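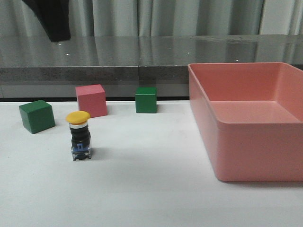
The Color of Everybody's Kitchen

I painted my kitchen green last October, and within a month three of my friends had painted theirs green too. I'd love to say I started something. I didn't. We had all been staring at the same paint cards in the same store, and we all came home with Stonari's darkest one.

If you've been in a newly done house lately, you know the shade. It's what moss looks like after a week of rain, and it makes brass handles look expensive (mine were not). Two years ago everything was gray. Before that came the cream years, when my sister-in-law's whole downstairs was the color of pancake batter and we told her it was lovely.

So what does a person put next to all that green? Pink, apparently! A dusty, tired sort of pink, like the inside of an old jewelry box. I laughed when the woman at the counter in Nijs suggested it. Then I took home 8 sample pots — yes, eight, I have a problem — and taped painted squares of cardboard all over the pantry door. The pink ones were the only ones I kept walking past on purpose.

A word about sample pots. They dry darker than you think, and they look different at breakfast than they do at supper. Leave them up for a week. I gave mine two days, bought a gallon from Ledier that I was sure about, and had to live with a hallway the color of canned salmon until I could face the roller again.

The whole kitchen cost me $155 in paint and brushes, plus a drop cloth I already owned. A decorator friend of a friend had quoted $3775 for the same room, with a mood board. I did get tempted by the mood board.

My neighbor across the street has now gone yellow, all four walls, ceiling included. I went over for coffee and sat there blinking. I've been back twice since, and I picked up a yellow card on the way home the second time.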